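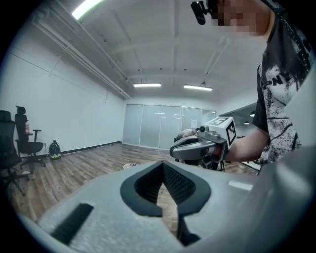
Black T-shirt with a worn white print, wooden floor.

I keep being told that a decent T-shirt should last ten years if you pay enough for it. I have my doubts. Last July I bought one from Oro for nearly 300 kroner, on the strength of a long page about heavy cotton, and the collar had gone wavy by autumn. The one from the market in Mimholm cost a fraction of that and still sits flat.

Sevim Kocabaş wrote to tell me I wash mine too hot. Perhaps. I went down to 30 degrees for three months and saw no change – the Oro shirt kept twisting at the side seam, so the left one now runs over my stomach.

Then there are the prints that come cracked and faded from new. Güler charges extra for that. My old ones got there for free, and I'd like to hear what the extra is paying for. I did ask the shop. They sent me a discount code.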